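Budgeting for a second pair of grippers - replace, repair or wait?
Started by tunari_tea, 16 June 2019

tunari_tea wrote:
Hello all, long-time reader, hardly ever post. I've got two of the hand-held Cletura grippers and I use them for cloth work at home (tea towels, napkins, pillowcases, that sort of thing). I've put 2000 quid aside for the year and I can't decide where it goes. Option one is a second pair so that my partner can work at the same time as me. Option two is the Söderlund pair, which costs nearly the whole pot but everybody seems to love them. Option three is new fingertips and spend the rest on batteries and a decent case. What would you do?

gravelpit wrote:
Option three, no question. Fingertips are what wear out. A set of pads from Adine is 119 with postage and mine arrived in a week. Everything behind them will go on for years if you keep the fluff out of the joints.

mossy_lane wrote:
Disagree with gravelpit, sorry! I did precisely that last year and then had to buy the second pair anyway, so I paid for the pads AND the grippers. If there are two of you who want to work, buy for two people. Otherwise one of you is always sat there with a cup of tea waiting for a go.

gravelpit wrote:
But how many hours do they do in a week? No point having four grippers if two live in a cupboard. I'd want to know that before spending anything.

tunari_tea wrote:
Fair question. It's 6 hours most weeks, nearly all of it in the evenings on the living room table. Half the trouble is thin cloth. Thick towels are easy, I could do those all day, but anything printed and light I have to pinch up into a fold before I can move it anywhere.

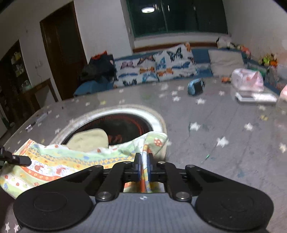 So what I really want is a tip that picks up one layer without me going back for a second try, and I don't know if that's a pads problem or a Söderlund problem. My partner reckons it's a me problem. The case would be nice as well, they travel in a shopping bag at the moment.

halfpast_ten wrote:
I've got the Söderlunds and I'd say wait. They are lovely on thin stuff but heavier, and my wrists know about it after an hour. Could you borrow a pair first? Tunari hire them by the fortnight, or they did when I asked.

mossy_lane wrote:
Oh, hiring is a good shout, I'd forgotten that. I still say second pair though.

tunari_tea wrote:
Didn't know you could hire! I'll ring them tomorrow and ask what they've got for July. Going to order the Adine pads in the meantime - if they're no good on napkins I'll come back and moan at gravelpit.

gravelpit wrote:
Moan away. Get the softer ones, and check the screw size before you order, they do two.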